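The jacket was Alžběta Říha's idea. Her group at Nasution had spent most of April on towels, and towels, she says with a good deal of affection, had become far too polite. Denim is stiff in one place and floppy in the next, and the collar never sits the same way twice - so denim it was, in a furnished bedroom with a real bed!

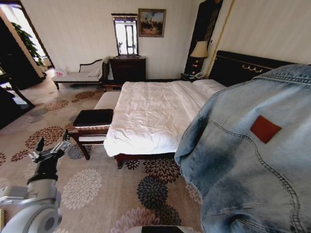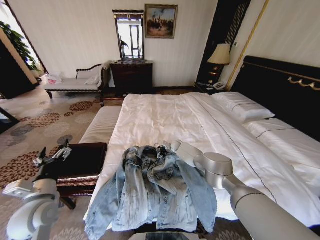 What the Stamard method learns is where to take hold. It was trained on 520 recorded attempts, 443 of them with garments it had never met before, and it picks its grip by guessing how the cloth will hang afterward. Říha still keeps the 19 worst attempts in a folder, and she's fond of every one.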